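October, evening

What a day! I'm writing this on the top deck of the tram out to Drineck because if I wait until I'm home I'll fall asleep on the couch and lose half of it.

So, the listening course. Day 5, and Meinrad Eberhard finally did the silence exercise he'd been hinting at all week. You sit across from someone, they talk for as long as they want, and when they stop you wait. You don't nod them along or say "right, right." You breathe, and you let them find the next sentence. I thought I was good at this. I am so not good at this! My partner was Valentin Riedl (drives in from Trendimeck every morning, sells roof tiles for Fankhauser) and the first time he paused I jumped in with a story about my own brother. He laughed, I went red, we started over.

Second try was better. I pressed my tongue against the roof of my mouth, which sounds silly, but it worked! He stopped, looked at the window, and then he told me the thing he'd been circling around, about being scared to ask his father for help with the house. It came out so quietly. I would have talked right over it yesterday.
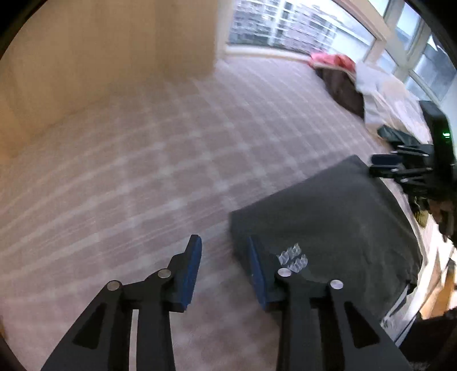 The grey square one on the carpet.

At lunch I walked around the block on my own and tried to write down why I interrupt. I think I'm afraid that a gap means I'm boring the person. Meinrad says most of us fill a pause to calm ourselves down, and boy, that landed. I wrote it on my hand so I'd see it in the grocery line.

Afternoon was asking open questions. "What was that like?" beats "Were you upset?" every single time. I tried it on the woman at the coffee counter at Midum and got a wonderful ten minutes about her choir.

Called Mom from the stop. I asked what her week was like and then I shut up. She talked about the garden, stopped, and then told me she misses Dad most when she's making soup. I've never heard her say that before. I cried a little, happy and sad together.

Tomorrow: saying no kindly. I'm terrible at that one too and I can't wait!

This site uses cookies to remember your settings. Accept | Manage preferences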